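What's a Save Point?? (kids corner)

Ever turn off a game and come back and all your stuff is still there? Your coins, your hat, your pet dragon? Thats saving. The game writes itself a note.

Really. A note. Something like: player is in the cave, has 23 coins, door is open. When you press Continue, the game reads the note and puts everything back.

Old games couldn't do it. Turn off the power, poof, start over. Some gave you a long password and you had to copy it down on paper. One wrong letter and no luck!

Then came save points. A special spot, like a bed or a glowing stone. In Clitisdale it's a well. Touch the well, game writes the note. Walk off, grab 50 gems, fall in the lava before the next well? Gems gone. Ouch.

Lots of games autosave now. The game writes the note by itself, maybe when you open a door or finish a level. Look for a little spinning picture in the corner. Don't turn it off while it spins! The note might only be half written, and teh game can't read half a note.
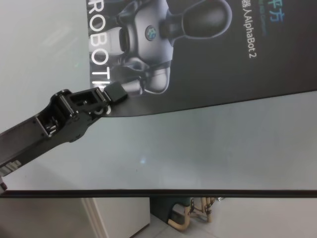 Try it yourself

Play any board game. Stop in the middle. Write down where every piece is, whose turn, who has what cards. Put it all away. After dinner, set it up again from your note. Did you forget anything? Then your save file has a bug. Fix it, try again.

Comments

Nabila Liew: My son wrote his board game note in crayon and forgot whose turn it was. Big argument lol

Ekrem Erdem: I still have a notebook full of passwords from when I was 9

Suryani Wijaya: can you do one on lag next please

Filed under: Kids Corner, How Games Work

Back to top | Contact us | © Plisar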